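Pre-Purchase and Acceptance Checklist for Two-Arm Tabletop Cells
With comments from the Josdale bench

We wrote the first version of this list when we were planning our second cell, and it has grown every time somebody found something we should have asked before signing. Use it freely! Go through Part A before you ask for a quote, Part B when the cell is standing in front of you, and Part C before you put in the final payment request. Mark each line OK, FIX or N/A and write a comment even when it is OK. The comments are what we go back and read.

Cell inspected: Josdale bench 2, dish handling
Form: 1004
Budget line: 3716

PART A -- BEFORE THE QUOTE

A1. Task written down in one page, with the real objects named. OK
Comment: We wrote "plates, cups and small dishes, in and out of a rack." That one line saved a lot of back and forth with Trevaskis, who were quoting the arms.

A2. Reach checked against a cardboard mockup. OK
Comment: Please do this. It costs an afternoon and some tape, and you get to stand there pretending to be a robot. Our first layout put the rack too far back for one arm to get at comfortably, and we moved everything before spending a cent.

A3. Enclosure quoted as its own line. OK
Comment: On our first cell the walls were buried in "installation" and we couldn't compare bids. Udik gave us a separate price this time, with the rail hardware listed under it.

A4. Spares included in the budget. FIX
Comment: Gripper fingers, yes. Cables, no. Add two full sets of cables per cell. Cables are the cheapest thing you will ever be glad to have on a shelf.

A5. Training time budgeted. OK
Comment: 30 hours, split between two people. Could have used more, but it was a very good 30 hours.

PART B -- AT THE CELL

Power off and locked out for B1 to B4. Hands stay outside the enclosure for the rest.

B1. Walls and table firm, no sharp corners. OK
Comment: Matte off-white panels all the way around. Ask for matte if you have a choice. Table board has light scuffs, no damage, no need to replace.

B2. Arm mounts tight, slots clear of tools and loose parts. FIX
Comment: Mounts are good. The red wires at both bases need to be bundled and covered. Price a cover plate for each slot opening and add it to the next order.

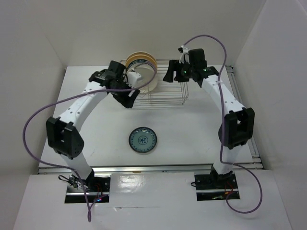
Page last changed: August 2018

B3. Cable routing. FIX
Comment: The biggest item on this inspection. The long purple cables swing out in wide loops, and on both sides they hang over the front platform. The left one has its tail dangling off the front edge, right where a sleeve could catch it. We want clips along the links and a proper strain relief at the base end. Ask for cable management in the quote, by name, or you will be doing it yourself later (we are).

B4. Rails straight and fastened. OK
Comment: Checked the long one between table and front platform and the one down the right side of the table. Every bolt got a paint mark so the next inspector can spot a loose one fast.

B5. Status lights readable from the operator position. OK
Comment: Green lights on the right gripper are easy to see. I love this -- a small thing, but you notice how much calmer people are when they can read the machine from a few feet away.

B6. Breakables kept to what the task needs. OK
Comment: Plates upright at the left end of the wire rack, a cup beside them, one small dish with a blue pattern out on the table. Plenty for a session. Put a broom, a lidded bin and cut-resistant gloves on the equipment list if you plan to handle dishes.

B7. Lighting even, no strong glare. FIX
Comment: Bright patch on the front platform, left of center. A diffuser panel is a small purchase and we should just make it.

B8. Emergency stop reachable from every standing position. OK
Comment: Tested from both sides. Test it yourself too, even if the installer did it in front of you.

PART C -- BEFORE FINAL PAYMENT

C1. All FIX items have an owner and a price. Open
Comment: Cable clips, strain relief, slot covers, diffuser, spare cables. I would hold the last payment until the routing is done.

C2. Controller software license covers the second cell. OK
Comment: Vellau confirmed it in writing. Keep that email with the form.

C3. Service visit booked. OK
Comment: Set for January, 11 months into the warranty, so anything worn gets found while it is still covered.

C4. Next year's budget updated. Open
Comment: Keep a wear line for fingers and cables, separate from repairs. We lumped them together once and had no idea what either one cost.

RESULT: Accepted with fixes. Cell may run with an operator present. Cables to be rechecked by the bench team once the clips are on, then B3 signed again on a fresh copy of the form.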